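About Trerkura Workshop

2 min read

Trerkura is a shared workshop for people who build robots and automation at home and need tools, bench space or a second opinion.
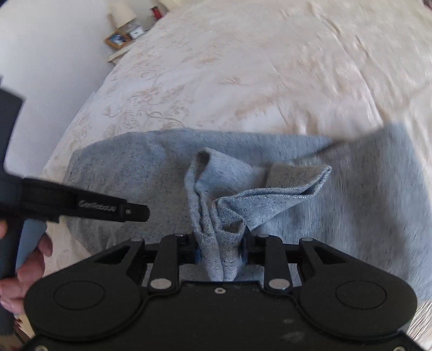
The workshop runs on a membership basis. Members work on their own designs, keep ownership of them and take the hardware home when they like. A large share of the work is done off site, in kitchens, garages and spare rooms, and comes to us when something needs cutting, measuring or rewiring.

Most current projects concern gripping. Two lines are active:

Plimari – a linkage gripper for soft goods. The present version is the sixth. Work is on finger geometry, pivot wear and closing force on knitwear.

Hunt – a desktop arm with 6 joints, built from stock bearings and printed housings. Firmware is shared with Plimari where the motor drivers match.

Facilities

The unit is in the Gemberg building, ground floor, 120 square meters. It has 72 storage lockers, a small lathe, a drill press, printers and an electronics bench with two scopes. Members are trained on the lathe before using it alone. The printers need no sign-off, but filament is charged by weight.

Design files are kept on the workshop server with a change log. Parts lists give the supplier's number and the torque for each fastener. Failed versions stay in the archive – several have been reused.

Joining

Membership stands at 70 and is open. New members attend an induction on Monday evening and can book bench time from the following day.

This site uses cookies to remember your settings. Accept / Manage preferences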